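October 2021

Can't sleep, so I'm writing. The radiator is doing the knocking thing again and the cat next door has opinions about it. I've had tea, I've had toast, I've looked at train times I already know by heart. So, the diary it is.

The big news is that I finally finished the family recipe project. Well, "finished." I finished typing. Every card in Grandma's green tin is now in one long document, and this afternoon I typed the last one, which was for pickled beets, and I don't even like pickled beets! It felt very grand for a minute and then I saw that I'd spelled vinegar three different ways.

I started this back in June, when Mom handed me the tin over the fence at Whitcombe and said "you're the one who cooks." I cook eggs, Mom. I cook eggs and one kind of soup. But I took the tin, and it's been sitting on my kitchen counter ever since, smelling of cloves whenever I open the lid.

## The handwriting problem

Grandma wrote the way she talked, fast and to herself. Half the cards have no title. One just says "the good one, 450" and then a list of ingredients, with nothing at all about what you do with them. I stared at it for an entire evening. Flour, butter, sour cream, dill, an onion. I called Aunt Bea, who said biscuits. I called Mom, who said absolutely not biscuits, it's the top of the fish pie, and then the two of them had it out on the phone with each other and I was left out of it completely, which suited me fine.

I made it both ways. As biscuits they were fantastic. As a fish pie top it was also fantastic, only a little pale, so maybe I should have left it in longer. I wrote down both and put "disputed" next to the title. Bea will love that. Mom will bring it up at Thanksgiving.

Then there are the measurements. A "blue cup" of sugar. Which blue cup? I remember two, the chipped one with the handle and the big one that lived in the bathroom for rinsing hair, and I really hope it wasn't that one. I tried the almond cake with a regular measuring cup and it came out fine, kind of dry at the edges. I tried it again with a bit more sugar and that was closer. There's something about the middle of that cake, the way it almost sticks to your teeth, that I haven't gotten yet. I'm going to keep trying until I do or until my jeans give up.

## Lambros

I have to write down the thing about Lambros Manolakis before I forget how it went.

There were five cards at the back of the tin in somebody else's handwriting, very square and neat, all capitals. Mom had no idea whose they were. One of them was for a walnut syrup cake and at the bottom it said "L.M., Groden, for Edie, don't tell the others." Edie is Grandma! Naturally I lost my mind. I was picturing a whole secret romance, letters tied up in ribbon, the works.

Groden is only forty minutes up the line, so I wrote to the bakery there (the old one by the station, it still has its original sign, with half the gold gone) and asked if the initials meant anything to them. And a week later I got a phone call at work from an old man with the loudest voice I've ever heard. "You are asking about my cake," he said. I had to go and stand in the stairwell.

So, no romance. He and Grandma were in a baking contest at the Groden fair, she came second, he came first, and she marched right up to his table and demanded the recipe. He gave it to her on the condition that she never enter it in anything. She kept her word as far as he knows. He's pretty sure she made it for church things and told everybody it was her own, and he thought that was very funny, he laughed so hard he had to put the phone down and come back.

I went up to see him on my day off. He lives behind the bakery in two rooms with a lemon tree in a bucket, and he fed me until I couldn't bend. He made me read the card out loud to him and he corrected it as I went – the oven was too hot, the syrup needed to be cold, and where was the orange peel? She left out the orange peel! He was outraged. Then he thought about it and decided he might have left it off himself, on purpose, so that she'd never quite get it right. He looked so pleased.

I wrote the orange peel in. It felt like I was settling something, though I couldn't tell you what.

## Other people's opinions

Now that it's all typed up, everybody wants a say. Mom wants photos. Bea wants it spiral-bound so it lies flat, and she's right, I can't stand a cookbook that shuts itself on your thumb. My cousin in Trirkimine wants me to take out all the lard and I have told him he can take it out of his own copy.

The print shop quoted me for 16 copies. I thought that was a lot until I started writing down names, and now I'm not sure it's enough. There's Mom, Bea, the cousins, Mrs. Hale from across the road who used to get the Christmas cookies, and Lambros, obviously. He's asked for large type. I haven't told him he's getting a page of his own at the back with his corrections on it, exactly the way he said them, including the part where he called the oven temperature a crime.

I don't have an introduction yet. I keep starting one and it keeps coming out like a speech at a retirement party. "Edie loved to feed people." Did she? She loved to feed people and then tell them they'd had enough. She hid the good crackers. She once sent my dad home with an empty dish because he'd said the soup was "interesting." I want that in there somehow, but Mom is going to read it before anyone else does, and she still gets quiet when the tin is open. Maybe I'll let the recipes go first and put no introduction at all. Maybe just the soup story, on its own, in the middle, where people will trip over it.

Today otherwise: rain until lunch, then that flat bright light that makes you feel you should be doing something. I washed the windows in the front room, and then I could see how bad the curtains were, so I took those down too. I walked to the store for sour cream and came back with sour cream, plums, a mop head and a magazine about sheds. I don't have a shed. The plums are hard as rocks, so they're on the sill next to the beet jar.

Bedroom got some attention as well, and not before time. There was a brown-olive cloth on the bed, all loose folds, with a twist bunched up in the middle of it.

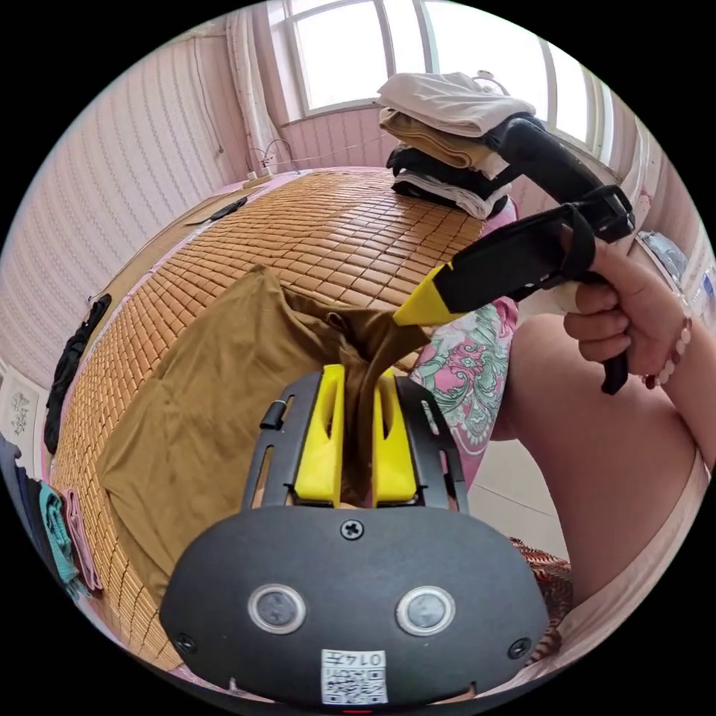

## Things for tomorrow

- Call the print shop back and ask what large type costs. Ask about the spiral, too, and whether it comes in green like the tin.
- Fix vinegar. All the vinegars.
- Almond cake, try number four. More sugar again, and take it out early this time.
- Buy walnuts before the place on the corner runs out. The Drirari ones in the red bag, if they have them, otherwise whatever's there.
- Write to Lambros and ask him whether it's one orange or two. He'll call instead of writing back, so keep the phone on.
- Curtains. Either wash them or admit I hate them.
- Ask Bea about the blue cup. Ask her when Mom isn't there.

It's gotten late and the knocking has stopped, so I'm going to try sleeping again. I keep thinking about Grandma at that fair, walking over to the table of the man who'd just beaten her and holding out her hand for the card. I'd have gone and sulked in the car. I might have another piece of toast first.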